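Buying the Second Arm: A Small Packing Shop on Budgets, Grippers and Spare Parts

Larnima repairs and repacks small electronic accessories for resellers. Power adapters, charging blocks, card readers and similar items come in by the carton, get sorted and checked, and go back out in new boxes. The company has 17 employees and one rented floor in Lau. It bought its first robot arm two years ago and is now planning for a second. The operations manager, who handles purchasing as well as the shift schedule, agreed to talk about how the money was spent the first time and what will change in the next budget. She asked that we leave her name out.

The first question was why a shop that size wanted an arm at all.

"We had a hiring problem on the late shift," she said. "The work is picking up a small part, turning it so the label faces the scanner, and setting it down. People do it well for an hour and then they hate it. We were moving people off that station every week."

She started with a list of what the station had to do and left the price column blank. The list took most of a month. She wrote down every part the shop had handled in the previous year, with its weight and its longest side, and marked the ones that made up the bulk of the volume. None of the common ones weighed more than 400 grams.

"That changed what we were shopping for," she said. "The first salesman wanted to put us in an arm that could lift a car battery. I don't have any car batteries."

The shop ended up with a light arm from Wuvano and a two-finger gripper sold separately. The arm was the largest line on the invoice, but she said it was well under half of what the station cost by the time it was running. The rest went to the gripper, a wrist camera, mounting hardware, a guard, a week of outside help with the setup, and wiring.

"The electrician was a surprise," she said. "I had a number for him in the budget and I got that number from a friend, and my friend's building is newer than ours. Get your own quote. It costs you a phone call."

Asked what else she had left out of the first plan, she had a longer answer. There was no money set aside for fingertips, which wear. There was no money for a second cable set. She had counted the station as running from the first day after installation, and for the first six weeks it ran part of the time, with a person next to it.

"You're paying for the arm and you're still paying the person," she said. "That's fine, but write it down. My boss looked at the spring numbers and asked me where the savings were. I didn't have a page that showed him when to expect them."

The new budget has that page. It splits the purchase into three parts: what is paid before delivery, what is paid during setup, and what is paid every year after that. The yearly part covers fingertips, cables, a software support plan and a few days of technician time. She adds 15 percent to the setup part. She said she arrived at that figure by looking at how far off she had been the first time.

She was also asked about leasing. Larnima looked at a three-year lease and turned it down, mainly over a clause about returning the arm with its original mounting plate. The shop had already drilled its own. For a company with less cash on hand she thought a lease could make sense, provided somebody reads the return terms before signing.

On grippers, she was specific. The arm can be nearly any brand, in her view, if it has the reach and the local support. The gripper has to suit the parts. Before placing the second order she wants each bidder to run the shop's own items, on the shop's own surfaces, for a full afternoon. The trial box holds 68 pieces, some of them scuffed and some with labels half rubbed off.

"They all bring a nice foam cube to the demo," she said. "Everything picks up a foam cube."

Small parts with rounded edges are what she watches most closely. A block the size of a phone charger can land at any angle, and the fingers have to come down on either side of it without pushing it away.

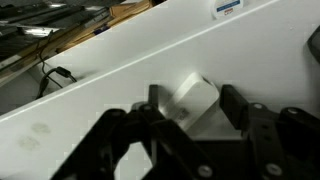 She times the trials, though speed is third on her score sheet. First is how often the arm picks the part on the first try. Second is how long it takes one of her own people to clear a fault and restart. A bidder whose technician has to clear every fault himself gets a zero on that line.

The station around the arm gets its own section in the plan. She wants the work surface at a fixed height, a lip to keep parts from rolling off, and cable routing drawn on paper before anybody brings a drill. On the first station the cables were added one at a time, and she would like to pay for that job once. Lighting is in there as well. Glossy white parts on a white top gave the first camera trouble, and a darker mat costs less than a better camera. She is pricing both.

Two bids are in so far, one from Wuvano and one from Sarov, a smaller integrator that would supply the arm, the gripper and the guard under one contract. Sarov's price is higher. It includes training for four people, where Wuvano charges for training by the day. She has put both on the same sheet with the training added back in, and the gap is smaller than it looked.

The test for going ahead is a simple one. The station has to handle at least 200 parts an hour over a whole shift, with stops counted against it. The first arm meets that on most items and misses it on the flat ones, which still go to the hand bench.

"I'm not going to buy a second arm to fix the flat ones," she said. "They can stay where they are for now. I'd want another kind of gripper for those, and that's next year's money."

The decision is due in February. If it is approved, she expects delivery about ten weeks later, and she has already asked the electrician for a quote.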